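Splitting rent on a shared office when one person is hardly ever there

Kulap Luangrath
posted 23 Aug 2022

Hi all, long post, sorry in advance. I do bookkeeping for a handful of small businesses and since last December I've been sharing an office with a friend who does translation work. It's in the Trimell building in Killutby, up the stairs over the old shoe repair place, if anyone knows it. We signed the lease together, both names on it, and we agreed on splitting everything down the middle because that was easy and we were both excited and it seemed petty to get into details.

Well, now we're getting into details.

For the first few months we were both in there most days. Then her biggest client, Ertürk, started wanting her on site, and these days she comes in maybe one morning a week, sometimes not even that. She still has her desk, her filing cabinet, her bookcase and a very large plant. Last week she told me (nicely! she was nice about it) that she doesn't think it's fair to keep paying half when she's using so little of it. She'd like to go down to a quarter of the rent and a quarter of everything else.

My first reaction was no way, you signed up for half. My second reaction, lying awake that night, was that she kind of has a point about some of it. The internet, okay, I'm the one using that all day. Same for the electric. But the rent is the rent whether she sits there or not, and her stuff is still taking up its side. It's a small room and I can't put anyone else at that desk while her things are on it.

The other piece is the shared stuff. We have a joint kitty that each of us pays into, and over time it's gone to paper towels, coffee, cleaning supplies, fruit, tissues, a lamp, all of that. I buy most of it because I'm the one there to notice we're out. There's $90 in it right now and I have no idea how much of that is hers. I should say I keep other people's books for a living and this envelope is a disgrace.

It's a nice place to work and I'd hate to lose it over this. Or lose her, which would be worse.

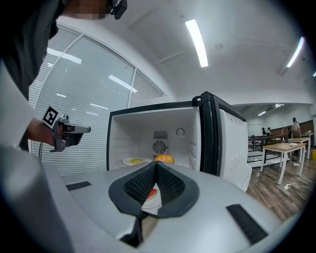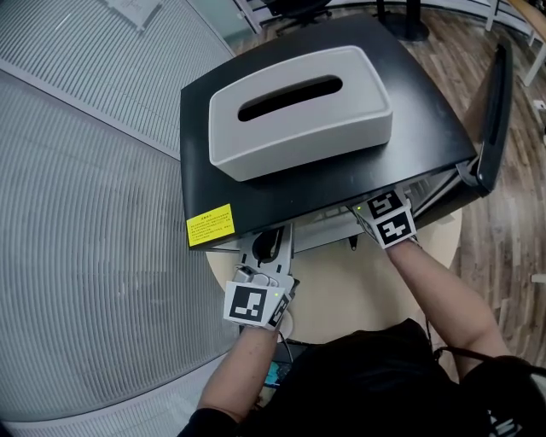
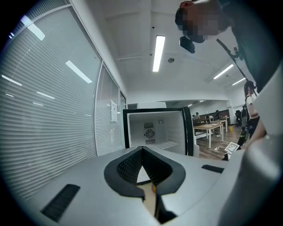
The little fridge in the first and last photos, tissue box in the middle one.

So what I'd like to know is whether anyone has done this and how you split it. By days? By floor space? Did you write something up or just shake on it? The lease runs until December and renews for a year unless one of us gives notice, so I'd like to have it settled before then. I don't want to turn it into a legal thing. We've been friends since before either of us had a business, and our kids are in the same class.

Also, does the landlord need to know if we change the split between ourselves? He just gets one check from me, and she pays me back.

Thanks for reading all that!

papertrail_jo

I've shared offices with three different people over the years, one of them twice, so I have opinions.

You've got three different kinds of cost mixed together and I think that's why it feels so tangled. I'd pull them apart before you talk to her again.

The rent pays for having the room. Her name on the lease and her desk by the wall are both worth something, even on days she doesn't show up. If she wants to keep a desk that's ready for her any time she walks in, she should pay for a desk. I wouldn't go down to a quarter on that. What I might do is offer her a choice: keep the full setup at half, or clear out most of her furniture, keep a shelf and a drawer, and pay less. Then you could move a third person into the space, or spread out yourself and pay more for having it. If she gives up floor space, the number can change. If she doesn't, I don't see why it would.

Utilities and internet are where I'd be generous. You're there all day with the lights on. Take three quarters of that, or take all of it if it's small, and let her see you doing it. When I did this with my second office mate it cost me very little and it completely changed the mood of the conversation.

Supplies, I'd stop splitting altogether. Close out the kitty, split the $90 down the middle even if that isn't perfectly right, and from then on you buy what you use. When she comes in she can have coffee. You're friends, you're not going to meter the coffee. I once spent a whole winter annoyed at someone about creamer and I look back on it with real embarrassment.

As for writing it down, yes, please do. It doesn't have to sound like a lawyer. Mine was an email that said "here's what I think we agreed, tell me if I got anything wrong" and a reply that said "looks right." Put in it what each of you pays, what day it's due, how much warning you give each other before leaving, and who owns the furniture. The furniture is the part people forget! We had a bookcase nobody could remember buying and it ended up on the curb.

Put an end date on it too. Say it holds until the lease is up, then you both look at it again. Her client could change its mind next month and she might be back in there every day.

One more thing – have the talk somewhere that isn't the office. I always found it hard to be relaxed about the room while sitting in the room. Get lunch.

Bremmer77

just charge by days. she comes 1 day you come 5, do the math. thats what we do at my place and no one complains

MarisolInTheValley

I'd be careful with the by-days thing above. We tried it at the pottery studio where I rent a bench and it was a mess. People started skipping days they would have liked to come in because it would bump their share, and whoever showed up the most ended up covering everybody. I was the one who showed up the most, so you can imagine how I felt about it. We measured the room instead. Mine came out to 121 square feet and I pay for that whether I throw one pot that month or forty.

About the landlord, read your lease before you do anything. If both of you signed, there's a good chance it says you're each responsible for the full rent (look for the words "jointly and severally"). What that comes down to is that he can come to either one of you for all of it, no matter what the two of you worked out on the side. So changing your split is usually your own business, but it doesn't let her off the hook with him, or you either. If you want her off the lease completely, or you want to bring in somebody new, then he has to be part of it and he may want it in writing. I'm not a lawyer, and it can be different from state to state. Our county has a free tenant line, though I'm not sure they take commercial leases, so ask that first before you sit on hold like I did.

And mark down the notice date! Commercial leases that renew on their own often want to hear from you 60 or even 90 days ahead. With a December end you may have less time than you think, so I'd look that up tonight.

Otherwise I agree with papertrail_jo, mostly. I wouldn't have done the lunch, because I can't talk about money and eat, but that's me.

Kulap Luangrath

Thank you both so much, and Bremmer77 too. I dug the lease out and Marisol, you were right, it says jointly and severally right there on page 2, and notice is 90 days. So I'm very glad I asked now and not after Halloween.

I texted her and we're going to Zelletti for sandwiches on her next free afternoon. I'm going to offer half on the rent if the desk stays, me covering internet and electric, and no more kitty. If she'd like to move the desk out I'd be fine with that too, and I've got a cousin who's been asking about the space. She can leave the plant either way. I've gotten used to it.

I'll come back and say how it went.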